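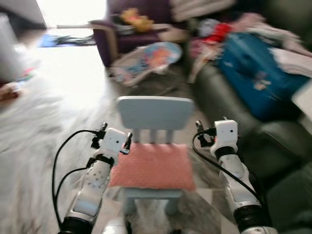
Fig. 1. A pink cloth on a small chair, with one arm on each side. Keep it next to you for sections 2 and 3.

Session 5: Can a machine do the chores yet?

Short version: some of them, some of the time, in some houses. The long version is what we spend this session on, and I'm going to argue with myself a bit along the way, so please argue back.

1. Where we left off

Last time we looked at the packing line at Plastivberg (the made-up name I use for the plant in the reader is gone now, they said we can name them). The line puts lids on tubs all day and it's very good at it. Same tub, same height, same light. I asked you to write down everything that had been fixed in place before the robot ever moved, and Capucine Langlois handed in a list of 21 items, which beats my own by a mile. Hang on to your lists! We're going to cross things off them.

2. Now take it home

Go back to Fig. 1 and forget the arms for a minute. Look at the room. There's a plush toy on the armchair, a baby seat on the floor, clothes heaped on the sofa with a big bag beside them. It's a living room, the kind plenty of us grew up in. Now try your list. Fixed lighting? There's a very bright opening at the back and the floor is shiny, so part of it goes almost white. Known objects in known places? Good luck.

A person walks in and knows, without thinking, that the toy stays and the heap probably wants folding. That "probably" is doing a lot of work, and I want you to notice it. Before any gripper closes on anything, somebody or something has to decide what the chore is. Ermanno Sala's chapter in the reader calls this "the tidy question" and I think he's right that we skip over it too quickly.

3. Why cloth is such a pain

A tub has one shape. A cloth has as many as you like. Pick up the pink one by a corner and the rest hangs, swings, folds over itself, and the corner you wanted next may be hidden behind the one you've got. People fix this with their fingertips – you slide along the edge until you feel the corner. Try it at your desk with a scarf and your eyes shut. It's easy! Then try it wearing oven mitts and with two wooden spoons. That's closer to the problem for a gripper with two fingers.

Three things to get straight in your notes:

Seeing the cloth. Edges are easy to find against a plain chair and much harder in a heap, where one garment runs into the next.

Holding the cloth. Pinch too low and you hit the seat, pinch too high and you get air. Two layers or one? Often you can't tell by looking.

Knowing when you're done. What counts as folded? My mother and I have never agreed, and neither of us could write it down as a rule.

Two arms help, by the way. One can hold while the other moves, and you can stretch a cloth between them. They also have to stay out of each other's way (and out of the way of their own cables), so you've bought yourself a new planning job.

4. A little arithmetic

Say a machine takes 300 seconds to fold one towel. That sounds hopeless until you remember it could do it while you're at work. Now say it needs a person to step in once every 3 towels. Suddenly you're on call for your own laundry. I'd take the slow one that never calls me over the quick one that does, but Leonora Buenaventura disagreed so well in the last group that I'm no longer sure. Shop floors make this trade too: at Plastivberg the rule is 600 tubs between stops, or the shift lead gets involved.

5. For next time

Read the Sala chapter and the short piece by Assunta Zuccaro on hotel laundries. Then pick one chore you did this week and write a page on it. Split it into steps, and mark each step "yes", "maybe" or "no way" for a machine with two arms and two-finger grippers. Please don't all choose dishes.

If you're stuck, take the chair in Fig. 1. Suppose the job is to fold the cloth and leave it on the seat. What would the arms need to know before they start? What about afterward, to check?

Pages go to Nighat Afridi, who is running the discussion groups in April. She reads everything and she likes drawings.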